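Collecting demonstrations for a small arm: a doubtful person's guide

Most guides to this job begin by telling you how many episodes you need. I'd start with whether the ones you have are any good, and in my experience a fair share of them aren't.
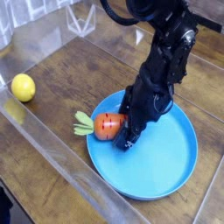

The usual advice is to record as much as you can and let training sort it out. I did that for our first set at Privlow. We had 800 episodes of putting toy food on a plate and the policy that came out of it would drive to the middle of the plate and close on nothing. The second set was a quarter the size and did better. I don't claim that proves anything in general, but it did make me stop believing the big round numbers people quote.

What follows assumes you have an arm you can drive by hand or with a leader, at least one fixed camera and a way of saving joint positions alongside the video.

Step 1. Write the task down in one sentence

"Put the carrot on the plate" is a task. "Tidy the table" is an argument waiting to happen. Write down where the arm starts, where it finishes and what counts as done. We say done means the toy is inside the rim, the fingers are open and the arm is back at rest. If two people would score the same episode differently, go back and fix the sentence.

Step 2. Fix the camera, then leave it alone

Bolt it down. Tape isn't good enough, whatever the forum says. Record a still before each session and compare it with the first one. Ours had drifted a little between sessions and I only caught it because the plate rim no longer lined up with a mark on the screen.

Check your view at the moment of grasp. A fixed camera often loses part of the object behind the fingers just when you care most. Some of that is unavoidable. If the toy vanishes completely for the whole grasp, move the camera and start the set again. Yes, all of it.

If you work inside clear walls, look at what they reflect. Acrylic can give you a second, smeared copy of a bright object, and I have never seen convincing evidence that a small model ignores it. Changing the lamp angle usually helps more than cleaning the panel.

Step 3. Decide what varies

Make a list before you record. Ours for the plate task:

Toy position, picked from a grid of 64 spots
Toy rotation
Plate position, within a hand's width
Whether there is a second object out, and which one

Everything else stays put. People like to vary the lighting, the background and the operator all at once and call it diversity. Then the thing fails and they can't tell you why. Vary one group at a time and train in between.

Pick the spots from a shuffled list. Left to ourselves we put the toy in the same comfortable place over and over, and swear we didn't.

Step 4. Record in short blocks

I stop after 20 minutes. Past that my driving gets sloppy – long pauses above the object, little corrections at the end, a habit of nudging the toy before gripping it. The model will learn the pauses. Ours learned them beautifully.

Approach, close, lift, move, lower, open, retreat. Keep the speed even. If you miss the grasp, decide beforehand whether you keep the retry. I keep clean retries in a separate folder called Kindley (old project name, never changed) and add them later, once the plain version works.

Step 5. Throw things out

Watch every episode at double speed. It's dull. Delete any with a hand in view, a dropped frame at the grasp, or a finish that doesn't match your sentence from Step 1. Expect to lose some 100 out of a long run. If you lose none, you weren't watching.

Don't let a script do this for you at first. Ours passed anything that finished with the gripper open, including episodes where it had never been closed.

Step 6. Train early, on too little

Train when you have enough to be embarrassed by. A poor policy tells you which spots are thin and which grasps are ambiguous, and then you can record for those. Waiting for the full set just means finding your camera problem at episode 1370.

Test on positions you held back, and write down the failures as well as the score. A success rate with no list of starting positions beside it is advertising.

Label each session folder with the task sentence, the camera still and the software version.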